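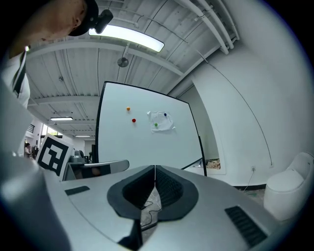

Vier Magnete, ein Blatt Papier und noch jede Menge Platz auf dem Whiteboard.

Imani Sang liebt ihr Whiteboard, und nach einem Vormittag bei Wirko verstehe ich das gut! Alles, was die Werkstatt beschäftigt, landet zuerst dort: Skizzen, Einkaufszettel, halbe Ideen. Zerknittert darf das Papier ruhig sein, Hauptsache, es hängt. Orange, Rot, Blau, Grün – die runden Magnete sind herrlich bunt, und Kollege Oduor Lyimo schiebt sie beim Nachdenken gern hin und her. Die Tafel kam im April gebraucht ins Haus, für 177 Euro. Hergeben würde Sang sie für 681 nicht.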